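Search this site Enter keywords Go

Setting Up and Maintaining the Two-Arm Box Cell: Project Report

Fri 2 October
By Fengying Lu and Hongjun Wan

1. Scope

The report covers the setup and upkeep of one bench cell with two arms, used for box and lid handling. Control software is dealt with in the companion report by Shuzhen Dong and is mentioned only where it affects the hardware. The cell was handed to us in June with no written procedure. Our task was to produce one, to bring the arms back to a repeatable starting position, and to record faults as they arose.

2. Layout

The bench is covered with green cloth. The two arms enter from the left and right and work towards the middle. The load is a clear plastic storage box with a blue insert, into which black rectangular cases are set upright in pairs. The lid is a separate part and is placed on the cloth in front of the box. Small pale blue square markers, probably tape, on the cloth give a reference for position between runs.
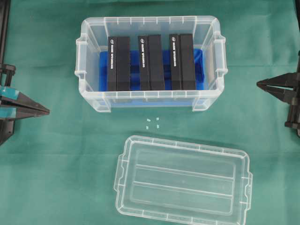 Pultport, June

The first full check was carried out in the workshop at Pultport. The arms were parked at the sides, clear of the box, and the reference position of each was read from the controller. The left arm returned to its park position within tolerance on every trial. The right arm did not. Its error grew over the session and was largest after long runs.

Two causes were considered. The first was slip at the bracket behind the gripper. The second was a change in the zero offset after power-up. We marked the bracket joint with a scribed line and repeated the test over 40 cycles. The line stayed matched, so slip was ruled out. The offset was then logged at each start and found to differ from one start to the next. The homing routine was being cut short by a low current limit. Raising the limit to the value in the Denum drive manual cured the fault, and the manual value has been kept.

The cloth also needs attention. It creases when the box is moved, and a crease under the lid tilts it enough to change the height at which the fingers meet the rim. The cloth is now pulled flat from the back edge before each session. We tried clips along the front edge but they fouled the lower part of the left arm and were removed.

3. Fingers and tape

The fingers are black and the pads wear at the tip. Wear was measured with a feeler gauge against a flat plate. The limit chosen was the point at which the lid could be turned by hand while gripped. Tape on the fingers is replaced when an edge lifts. Old adhesive must be cleaned off fully, as a second layer over the residue gave a raised spot and an uneven grip.

4. Routine checks

The checks below are done in order with the drives off, except for the last.

4.1 Pull the cloth flat. Inspect the tape squares and renew any that have moved.

4.2 Check that the insert lies flat in the base of the box and that the cases stand square in it. A leaning case can catch the lid.

4.3 Inspect the lattice parts of both arms for cracks, starting at the corners where the bolts pass through. The parts are 3D-printed and must not be over-tightened. Use the short key only. One spare part split at a corner when Yufang Li tested it with the long key.

4.4 Follow each cable by hand from the edge of the bench to the finger. It should have enough slack for full travel and should not cross the space between the fingers.

4.5 Power up, home both arms and bring the fingers in over the lid from either side. Compare the heights of the two tips. If they differ by more than the thickness of the lid rim, repeat the homing before making any other adjustment.

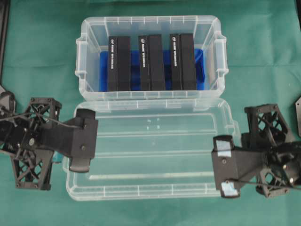
5. Results and remaining faults

The cell has logged 2,089 cycles since the current limit was changed. The right arm has held its park position throughout. Bolts at the lattice corners are checked every 1,000 cycles, and at the second check one on the left arm took a slight turn. No cracks have been found in the fitted parts.

Two faults remain. The left arm makes a faint click when it reverses at low speed, which we believe to be play in the hub. It has no measured effect on position. The emergency stop also takes over 30 seconds to reset, and the cause has not been traced. Both have been passed to the Bastham group, who will take on the cell next term.

Comments

Rongrong Guo: In 4.5, is the tip height compared by eye or with the gauge?

Hongjun Wan: With the gauge, from the bench top with the cloth folded back. We will add that to the step.

Tang: We had the same click on our pair. Ours was a loose grub screw in the hub. Worth looking before you strip it down.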